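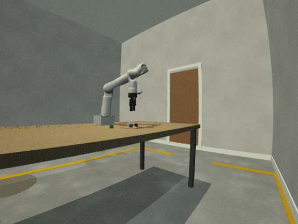
How a rugby league scrum works

A scrum is a way of restarting a game of rugby league after certain kinds of stoppage. Six players from each team bind together and face each other, and the ball is fed in between them. The other seven players on each team stand outside the scrum.

Scrum rules can change from one competition to another. Junior games often have their own version, and in the youngest age groups there may be no scrums at all. Check with your coach which rules you play under.

Who goes where

The six players in a scrum stand in three rows.

Front row: three players. The one in the middle is the hooker. The two on either side are the props. Props are usually large, strong players.

Second row: two players. They put their heads into the gaps between the hooker and the props.

Back: one player, called the loose forward or the lock. This player binds on behind the second row.

The two front rows meet and make a gap called the tunnel. The halfback rolls the ball into the tunnel along the ground. This is called feeding the scrum.

What happens next

The ball travels back between the players' feet. When it comes out, the halfback usually picks it up and passes it to a teammate. The team feeding the scrum nearly always wins the ball.
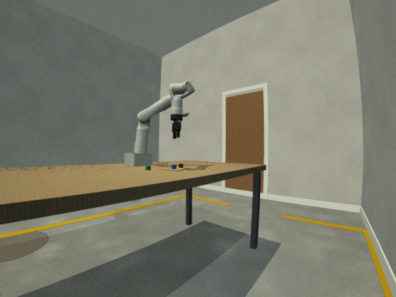
Until the ball is out, the players in the scrum must stay bound. Bound means holding on with the arms. A player who lets go too early can be penalised.

Why teams like scrums

There are 26 players on the field in a full game. During a scrum, 12 of them are packed into one small space. That leaves 14 players to cover everything else, seven on each side. A fast centre or winger has more room to run, so many teams practise special moves for this moment.

Here is one. In an under-12s game between Andurholm and Killville, Andurholm had a scrum on the left side of the field. Their halfback, Sombat Paisan, passed the ball to the right. Two runners went towards the defence but did not get the ball. The pass went behind them to the winger, who scored in the corner. Andurholm won by 4 points – the value of that try.

Words to know

Bind: to hold on to another player in the scrum.
Feed: to put the ball into the scrum.
Pack down: to form a scrum.
Tunnel: the gap between the two front rows.

Next page: The play-the-ball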